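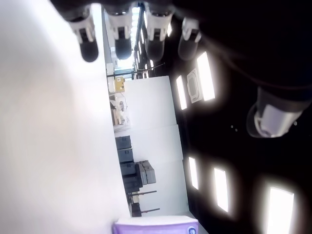
The Wall Came First: Nerea Goicoechea on Dividing Up a Big Room

When I call Nerea Goicoechea she's eating toast and asks if I mind. I don't, I've got coffee going on my end, and so for the first five minutes we talk mostly with our mouths full about a stapler. She lost it behind a partition wall in October and she's sure it's still in there.

"It's in the wall," she says. "I heard it drop. We'd stood the panels up with a gap at the back for the cables, and I put the stapler on top of the frame like an idiot, and off it went. Someday somebody will take that wall down and find a perfectly good stapler."

Nerea plans interiors, and she'd rather you didn't call her a designer. "Designers pick the rug. I'm the one standing there with tape on my shoes working out where the door can go." For the past year most of her time has gone into Flastside, an old single-room warehouse floor that has been turned into shared workspace, and I wanted to talk to her about it after spending an afternoon there and coming home with a whole page of notes on the ceiling. (I'm a ceiling person. You're either one or you're not.)

The plan she inherited had 1,948 square feet of open floor and nothing in it. No rooms, no corners, no place to put your back. I tell her that sounds kind of lovely and she laughs at me.

"Everyone says that! Everyone walks in and goes, oh, leave it open, it's so airy. Then they sit down in the middle of it and after ten minutes they've dragged their chair over to the wall. I watched it happen. I put a few folding chairs out while we were measuring, and by lunch every single one had ended up along the edges. People want something behind them. Cats are the same."

So the wall came first, before the lights and before the furniture. It's a tall white partition made of panels, from a system called Gostano, and if you look along it you can pick out the faint lines where one panel stops and the next begins. I ask whether she'd wanted those lines to disappear and I get a pretty long answer, which I'm going to give you most of.

"We argued about that so much. You can fill them. You tape the joints, you skim it, you paint, and it looks like it's been there forever, and then six months later the tenants want it moved four feet to the left and you've got to break it. With the seams left alone you can just take the thing apart. I like a seam, too. I like being able to tell how a thing was put together. My mother sewed, and she used to turn a coat inside out in the store before she'd even look at the front."

Did the client like a seam?

"The client came around." Pause, toast. "The client was outvoted by the price of plastering."

I'd assumed white was the easy choice, the thing you pick when you've run out of energy, and she doesn't totally disagree. They tried a green. They tried something the paint card called oatmeal, which under the work lights went the color of a Band-Aid, and she still has the sample board leaning in her hallway at home where her kids use it as a soccer goal. White went up as a placeholder and stayed. What helped it, she thinks, was the ceiling.

The ceiling is dark. I'd been waiting to get to this part. I tell her my afternoon there would have felt completely different under a pale one, and she's off.

"Okay, so overhead you've got a mess. Every building has it, ducts and brackets and pipes that used to go somewhere. You can hide it all above tiles and lose a foot and a half of height, or you can make everything up there dark and let your eye slide past it. I've done both. With a low room I'd think twice, a dark lid on a low room and you feel like a sandwich. But we had the height, and we had that big white wall going up toward it, so you get this pale thing standing in the light and then it just sort of stops and the dark takes over."

And then the lights, which are rectangles, good and bright. She ordered them through Guda, a small supplier she's used since her first job, and she had them bring out a couple of different sizes before she signed anything. I mention that I'd expected them to be lined up like soldiers and she groans.

"The first drawing was a perfect grid. Beautiful drawing. Then you put the wall in and the grid doesn't care about the wall, so one light ends up right on top of it, shining half on one side and half on the other, doing nothing for anybody. I threw that drawing out. You light where people are going to be. I went around with a roll of masking tape and marked out the tables on the floor, and we hung from that."

There were 162 strips of tape on the floor at the end of it, she tells me. She knows because she peeled them up herself on a bet with the electrician, who had guessed way lower and had to buy the pizza.

I want to know about glare, because bright panels against a dark ceiling can be brutal if you're somebody who leans back in a chair to think. She says it's the complaint she hears most about this kind of room and that it's a fair one.

"You look straight up at one of those, sure, you're going to see a rectangle for the next minute. I did a whole morning lying on the floor with a jacket under my head, looking at each one and shouting numbers to the electrician. They're on dimmers. They're nearly always turned up all the way, because the first person in hits the switch and nobody after that touches it! I've thought about putting a label by the dial. I have a thing against labels, though."

What kind of thing?

"If you need a sign, you built it wrong. That's what I was taught. And then I go home and my fuse box has little stickers all over it, so."

We get onto sound next, and it's here that her old colleague Siliņa comes into the story. Siliņa does acoustics and walked the place clapping. Just clapping, every few steps, with her head tilted, and writing nothing down. Nerea imitates it down the phone for me and it really is an alarming sound at nine in the morning.

"She got to the middle and clapped and it came back at us from everywhere, and she turned around and said, 'How many people?' I said up to 200 for an evening event. And she said, 'Then they will all be shouting,' and went to get her coat."

A partition wall helps less with that than you'd think, apparently. It breaks up the long view, and it gives you a quiet side and a loud side if you're lucky, but a hard flat surface throws the noise right back where it came from. There's still a list of fixes going around by email. Curtains are on it. So is a very large rug, and Nerea would like it noted that she did not pick the rug.

I ask if the wall goes all the way up in spirit, so to speak, if the idea is to make two rooms or one room with an interruption in it. She's quiet for long enough that I check the call hasn't dropped.

"One room," she says. "I go back and forth. When I'm there early and it's empty I think, one room, definitely. Then there's a class on one side and somebody trying to do their invoices on the other and I think, I should've given them a door. There was a door in version two. It was a nice door. It cost as much as the lights on that side, so we left an opening and I said it was for flow."

She tells people to live with a divider for a bit before they fix anything to it, and she's strict about this one. No shelves, no screens, no hooks for at least a month. At Flastside the panels got moved twice during that month, once by a good three feet after everyone kept cutting the same corner with their coffee and clipping a shoulder on the end of the wall. The scuffs were all at the same height, so she didn't need to ask.

"I could've drawn that on day one if I'd been smarter. But I sit at a desk when I draw, I'm not carrying anything. Now I walk the plan with a mug. A full one."

If you've got a big room of your own and you're reading this for tips (a church basement, a barn, a classroom with a folding wall that hasn't folded in years), I did ask what she'd do with almost no money. Her answer was to turn off half the lights and see which half you miss. After that, borrow something tall. A bookcase, a couple of old doors screwed to feet, a sheet on a rope if it comes to that. Stand it where you think the wall should be and have your regular week around it. Mark the spot on the floor before anybody moves it, and use the cheap tape, the good stuff takes the varnish with it.

"And stand at the far end and look at it sideways," she adds. "I lie down, but I get that that's not for everyone. Tilt your head at least. You stop seeing a room with stuff in it and you start seeing how much is wall and how much is floor and how much is just dark. I find all my mistakes that way."

I tried it in my own kitchen once we'd hung up. Mostly I found out that I need to clean the top of the fridge.

Her next job is a smaller one, a reading room with a ceiling so low she can put her palm flat on it, and she's already told them it's going to be painted pale. She won't say which pale. She's off to get samples this afternoon, and she needs to stop somewhere on the way for a new stapler.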